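Regras para gravar mãos a trabalhar - conversa com Enda McGrath

Enda McGrath atende com pressa, tem outra chamada a seguir. Coordena na Sileck o guia interno de boas práticas para gravações de tarefas manuais, as que depois servem para ensinar braços robóticos. Vinte e uma páginas. "Começou com duas", diz. "Depois vieram os problemas."

Primeiro problema: as mãos. A regra 7 manda que as duas estejam à vista antes de tocarem no objecto. "A aproximação vale tanto como o contacto. Se a mão já aparece agarrada, o robô não aprende de onde veio."
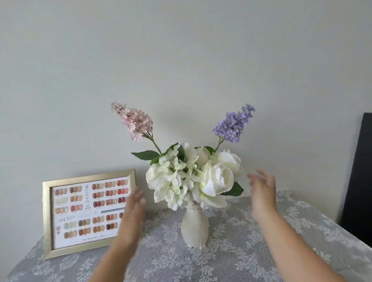

As duas mãos à vista, a caminho do ramo de flores artificiais.

E o cenário? McGrath não quer mesas de laboratório. Quer toalhas, molduras, coisas de casa. A renda, por exemplo, é difícil - muito padrão, pouco contraste com o branco. "Por isso mesmo fica. Uma norma que só funciona em fundo liso não serve a ninguem."

Pergunto pela velocidade. Resposta curta: a normal da pessoa. Nada de gestos ensaiados, nada de câmara lenta.
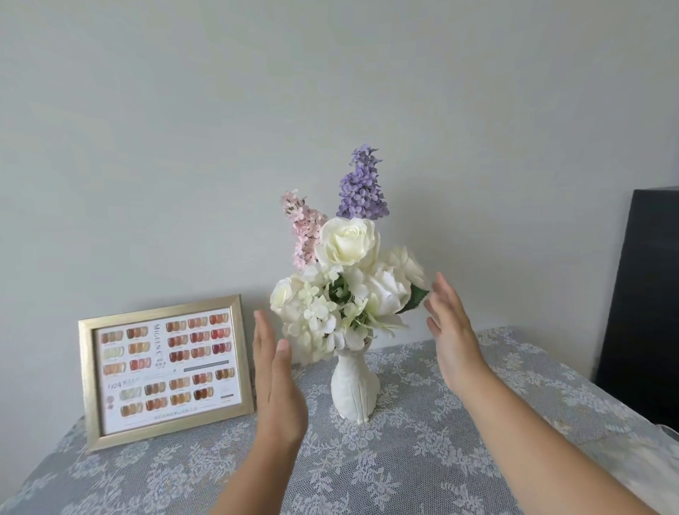 "Quem grava tende a representar", continua. "Levanta as mãos, espera, olha. Pedimos que faça a tarefa como faria sozinho. Se hesitar, hesitou. Não se corta." O corte era prática comum até Outubro, quando Ailbhe Coughlan, da Brutholm, reviu 600 gravações e pediu que as hesitações passassem a ser anotadas. Foi aceite. Com discussão, admite ele.

Coughlan entra na conversa por telefone, a meio. Preocupam-na os transparentes. Saquetas, caixas de plástico, película. "Os anotadores marcam o reflexo e pensam que marcaram a borda. Quero uma etiqueta própria para isso - e o direito de escrever 'não sei'."

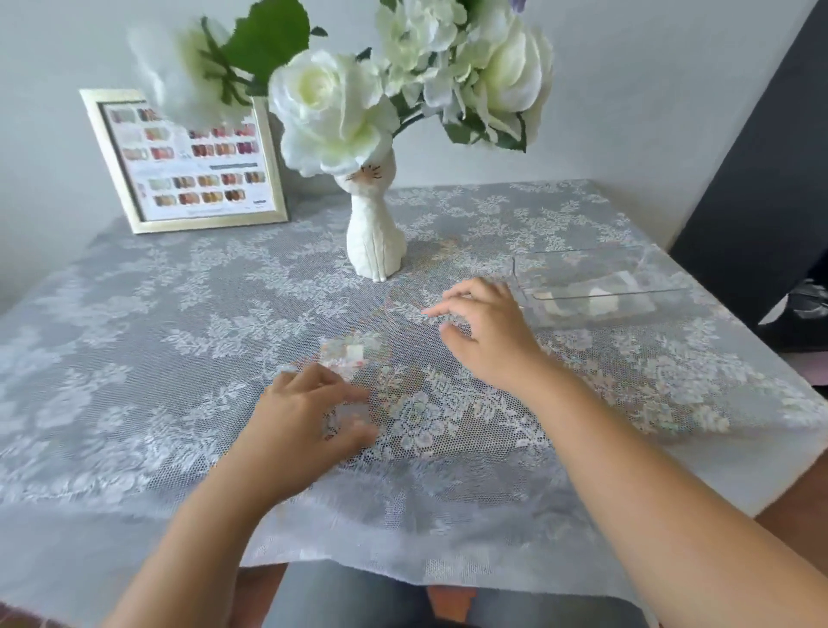 Saquetas e caixa transparentes sobre renda: o caso que Coughlan quer ver no guia.

McGrath concorda com o 'não sei'. Com a etiqueta nova, nem tanto, obriga a rever o que ja está feito. Fica para a próxima versão, talvez.

Última pergunta, privacidade. Consentimento por escrito, rosto fora do enquadramento, e a pessoa pode mandar apagar tudo. Também o que já foi usado em treino? Pausa. "Estamos a escrever essa parte."

Contacto | © Nava | Voltar ao topo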